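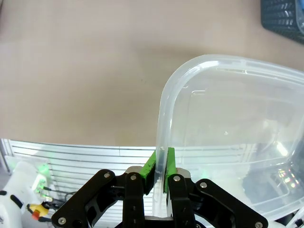
Filed under: Robot learning notes

4th January

Clear plastic has been my nemesis since August, so forgive the exclamation marks, but the wrist-view policy finally handles it!

Quick recap for anyone new. Irena Tokarz and I have been training a grasping policy we call Eketti, and it was good at mugs, blocks and baskets from early on. Give it a see-through food container and it fell apart. The depth readings go right through the wall, so the old version kept aiming at whatever was behind it. Look how much of the table and the ribbed metal panel shows through this one and you'll get the problem.

The fix was Irena's idea. We dropped depth from the input and had the network predict where the rim is, using color alone from the wrist view. Rims are thick, they bend light, they catch little glints (pink, orange and green on this one, lovely). That's plenty to go on! The green fingertips then close on the wall just below the predicted rim line.

We trained on 2976 demonstrations and held back 60 container placements for testing. The depth version managed 19 of those. The rim version got 52, and I made Irena rerun the whole lot before I'd believe it.

It still struggles with rounded corners. The wall curves away, the pads meet it at an angle, and the grip can slip. Jadwiga Gajewski suggested adding a wrist rotation just before closing, and I have that half coded. I also want to try stacked containers, where you get two rims right next to each other and the predictor tends to split the difference.

Training code goes up once I've cleaned out my embarrassing variable names.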